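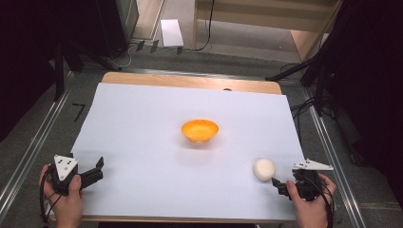 Figure 2. Ball-and-bowl task with the paired hand-held grippers, seen from the head camera. The right gripper is beside the ball; the left is open and empty.

4.2 Evaluation of the hand-held kit

We assessed the Troltberg kit as a commercial alternative to the leader-follower arms used in Section 3. The kit is sold by Oneo as a pair of hand-held grippers with cables, tracking software and a licence for one workstation. Each gripper carries a triangular marker plate with black dots (Figure 2), from which its pose is estimated. Finger opening is logged separately over the cable.

The task was to pick up a small white ball and place it in an orange bowl on a white work surface. Start positions for the ball were drawn at random from a grid covering the near half of the surface. The bowl stayed at the centre. Operators could use either hand but were told to keep the idle gripper in view, as the software discards a recording when one plate is lost for more than 2 s.

Six operators took part, none of whom had used the kit before. Each was given 50 minutes at the table, including a short practice period. The Eston policy was then trained on the 117 recordings that passed the software's own check, with the settings left at their defaults.

Most rejected recordings failed for the same cause. When a gripper was turned so that its plate was close to edge-on to the camera, the pose estimate jumped or dropped out. The manual advises against such wrist angles but gives no limit. A low sideways approach to the ball tends to produce them, and operators who came in from above lost fewer recordings.

Cable handling was a lesser problem. The cables leave the grippers near the hand and pulled at the wrist during long reaches across the table. The Camargo kit, reviewed in Section 4.3, stores its data on the gripper and avoids this, at the cost of a heavier grip. Calibration of the Troltberg pair took about 6 minutes and was repeated each time the head camera was removed.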